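The Gerano is a two-fingered hand gripper made by Juton and used for basket and towel tasks at the Moria workshop. Most of its day-to-day care goes into the finger pads, which are black and soft-faced and tend to fray along the edges long before anything else shows its age. The Baumgart upkeep guide, last revised on Feb 10, 2018, asks for a good look at both pads every 400 cycles and a fresh pair after 1,000 – sooner if the fraying has crept onto the gripping face.

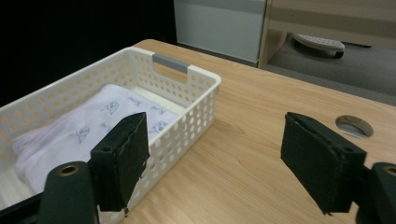
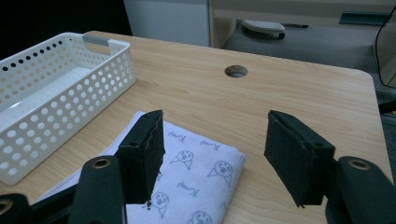
Gerano fingers spread over the table, with the folded towel in the basket (first) and on the tabletop beside the empty basket (second).

After new pads go on, the fingers are opened wide and checked by eye to see that both lean inward by the same amount, and then a folded towel makes a nice, gentle first test. One long-serving set of pads at Moria was logged at up to 2,827 cycles.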